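# The Lid Drawer

*June 2019*

I have a drawer in my kitchen that I can't open in front of guests. It's full of takeout lids! Plastic ones, foil-backed ones, the clear domes that come on salads and crack if you look at them wrong. A friend once pulled it open hunting for a corkscrew and just sort of closed it again, very gently.

So this spring I decided to get serious about what my dinner comes in. I ate out of boxes for most of March (my stomach has forgiven me, mostly) and kept everything. The noodle place on Rocha Street uses molded fiber now, the egg-carton kind of stuff, and so does Vodby, the soup counter I go to when I'm too tired to chew. I'd been a snob about it for years. I thought it was all soggy bottoms and fuzz on your fork.
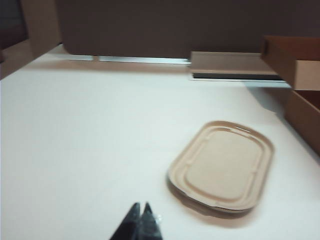

Fiber starts out as a slurry, basically paper soup, pressed onto a mold and dried, and once I knew that I started noticing the shapes. A flat sheet of the stuff would flop around like a wet postcard. Put some folds in it and it stiffens right up, the way a paper plate does with its crimped edge. I've gotten very fond of a beige oval lid with a raised rim all the way around, then a second ridge inside that, with the middle sitting a little lower. There's even a small notch at the edge, which I'd like to believe is for my thumb.

My lids don't all behave, I should say. The ones from Vodby go soft if I leave hot broth under them for the whole bus ride, and I've lost 2 good shirts that way. Dumplings, though, are wonderful in fiber, because the steam has somewhere to go and the bottoms don't turn to paste.

The drawer is down to 6 lids now, and I'm keeping the salad dome for seedlings.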